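## Flat Surfaces, Borrowed

Every small home has a surface that does a second job. In most of the homes visited for this feature it was the top of the washing machine.

Vira Fedoruk, who plans storage for rental units at Kovberg, treats the washer top as a shelf with restrictions. Her first measurement is the lid swing. On a top loader, anything set on the lid has to come off before each load, so the lid is transit space only. The fixed strip by the control panel can hold things for longer, provided the dial stays clear.

Vibration is the second restriction. A spin cycle at 800 rpm will walk a light container across enamel. Fedoruk tested a cork mat from Korkico and a ribbed silicone one from Wumusent. The cork held better under cans. The silicone was easier to rinse and weighed 300 grams, which matters if it is lifted off several times a week.

### Height and reach

Wire shelving over the machine takes whatever would otherwise collect on the lid. Wall standards let the shelf move in small steps, and Fedoruk sets hers with the lid fully raised. Tall bottles go at one end. Small flat items slip between the wires unless a liner is fitted.

Lev Ivanyshyn, a kitchen fitter in the same building, raises a different point – mixed use. Pot lids, cloths and pans migrate between the kitchen and utility room, and a lid laid flat with its knob up takes far more area than the same lid on edge in a rack. He sells a rack, the Stetsiuk 518, and concedes that a dish drainer does the same work.

Play kitchens follow the same rules at a smaller scale. The molded recesses look like storage but are shallow, and full-size pans overhang them.
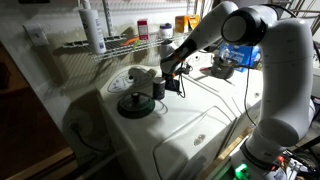
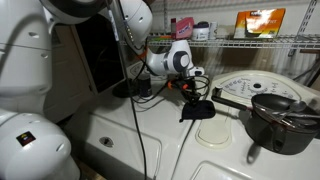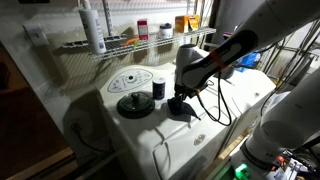
*Washer top with a dark green lid, first and last; a toy countertop with a black saucepan, center.*

### Clearing the top

Fedoruk's routine runs on Thursday, before the first load.

1. Move cookware back to the kitchen.
2. Put cloths in the wash or on a hook.
3. Return bottles and boxes to the shelf, labels out.
4. Wipe the lid, then the strip around the dial.
5. Check that the power cord hangs free of the lid hinge.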